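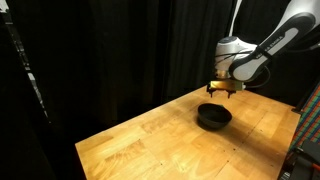 3.2 碗放在哪儿、怎么放

写到这一节我挺高兴的,因为前面讲问卷讲得我自己都快睡着了,终于可以聊聊碗了!

先交代一下范围。我们一共整理了276份家庭日志,里面和碗有关的记录是1374条,凡是写到“把碗放下”的都算,洗完放下算,吃到一半去接电话随手一搁也算。盘子和杯子这一轮没收,Delwyn Ellery一直觉得可惜,我倒觉得光是碗就够我们忙的了。日志全部来自Cesbridge,河北岸的老房子居多,厨房小,木桌子往往身兼数职:切菜、吃饭、写作业、拆快递,晚上再变回一张空桌。

编码的时候我们最先吵起来的是“中间”这个词。日志里大家特别爱写“放在桌子中间”,可你去追问,有人指的是几何中心,有人指的是“离边远一点,孩子够不着”,还有一位受访者的中间其实是她座位正前方(她解释得理直气壮,我当场就被说服了)。最后我和Inès Masson把它拆成两个编码,“离边”和“对人”,分开记。拆完以后很多原先对不上的记录一下子顺了,比如早餐时段的碗多半是“对人”,收拾之后的碗多半是“离边”。

木桌面还有个麻烦,就是它自己带着一大堆记号。木纹、拼缝、小黑点、划痕,用久了的人会拿这些东西当坐标,嘴上不一定说得出来,手是知道的。有一户写道:“碗就放在那个疤旁边。”哪个疤?我们后来去了才知道,全家人都清楚是哪一个。这类记录我起初想归到“其他”,Inès不同意,她说这恰恰是桌子在参与收拾。我想了一晚上,觉得她对,于是有了“依记号”这一类。 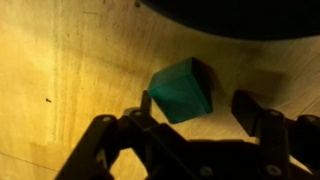 阅读时间:4分钟

小物件的部分放在一起讲会清楚些。碗很少单独待在桌上,旁边总有点别的,钥匙、瓶盖、玩具方块,这些东西不成套,也没有固定的家,所以特别容易被碗收编。日志里“先扔碗里吧”这种说法出现得太频繁了,频繁到我们给它起了个名字,叫“暂收”。暂收和收纳的区别在于,当事人自己也不认为事情做完了,他只是想把桌面腾出来。

方块又比较特殊。它有棱有面,放下去就老老实实待着,不像弹珠会滚,所以家长对它的容忍度高很多,在桌上摆一下午也没人管。可一旦要开饭,它又是最先被拿走的。我问过几位家长为什么,得到的回答五花八门:怕碗底压到,怕孩子边吃边玩,还有一位干脆说“看着就不像饭桌了”。最后这个回答我特别喜欢,后面4.1节还会再提。

颜色上我们没有做系统统计,只留意到一件事,深色的碗在浅色木桌上格外显眼,很多人是靠余光就能确认“碗还在那儿”的。Andolico那组访谈里有位老先生,视力不太好,专门挑了黑碗配浅桌子,说这样伸手心里有数。他的做法我觉得值得单独写一篇,这里先按下不表。

接下来说朝向。碗口朝上和碗口朝下,看起来是很小的差别,在日志里却几乎是两套语言。朝上的碗是“开着”的,可以盛东西,可以暂收,谁路过都可能往里面放点什么。

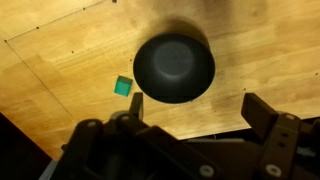

碗口朝下就不一样了,碗底圈足冲着天,意思是这只碗今天下班了。好几户都不约而同地用了“扣着”这个词,而且一旦写了“扣着”,后面几乎不会再出现往旁边堆东西的记录,好像扣过来的碗自己会占住一块地方。Inès管这叫“关门”,我嫌它太文艺,但是编码表里用了三个月,改不回来了。

扣着放也有人反对,理由主要集中在碗口贴着桌面这件事上。有人嫌不干净,有人担心木头留下水印子,还有人垫一块布再扣,布又得洗,于是索性不扣了。我自己家是扣着放的,我妈家是朝上放的,过年回去总要为这个拌两句嘴,所以编码这一段我特意请Delwyn复核,免得我偏心。他复核完改了我2条,都是我把“斜靠着”算成了“扣着”,确实是我手快。

这里顺便回应一下Grimshaw工作坊上有人提的问题:朝向会不会只是习惯,跟桌子没有关系?就我们的材料看,习惯当然占大头,可同一个人换了桌子以后,放法常常跟着变。有位受访者原先用玻璃桌,碗从来朝上,搬家后换了木桌,头一个星期的日志里就出现了扣着的碗。她的说法是玻璃上扣碗“声音吓人”,木头上就没关系。声音这个因素我们一开始压根没放进访谈提纲,后来补问了一轮,发现在意的人比想象中多,尤其是早起的那位,家里别人还睡着呢。

碗的深浅也有影响。深碗扣过来很稳,浅碗扣过来像个盖子,边沿贴着桌面,手指不太好抠起来,所以浅碗的主人更愿意让它朝上待着,顺手一捏碗沿就走。 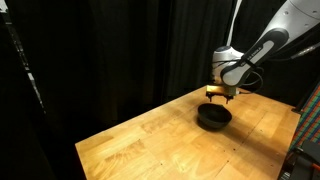

图4 木桌面上碗口朝上的黑色圆碗。

朝上放的碗还有一个后续,就是它会“招东西”。Venis街那几户的日志里最明显,早上写的是空碗,到了傍晚里面已经有发圈、硬币、半包纸巾,每个人都只承认自己放了其中一样。我们试着按时段把暂收的记录排了一遍,晚饭前一小时最密,接着就是一次集中清空,因为碗要用了。清空的时候东西去了哪里,日志写得很含糊,“拿开”“挪走”“放那边”,这部分我们没能追下去,是个遗憾,下一轮打算请参与者多写一句去向。

至于空碗算不算“收拾好了”,两派意见到现在也没有统一。同一户里夫妻俩给出的答案都可能相反,一个觉得碗洗了、在桌上、就是收好了,另一个觉得没进柜子就不算。我们的处理办法是尊重写日志的那个人,他说收好了就记收好,不拿柜子当标准。这样做会让“已收拾”的比例偏高,读者在看下一节的表格时请把这一点放在心上。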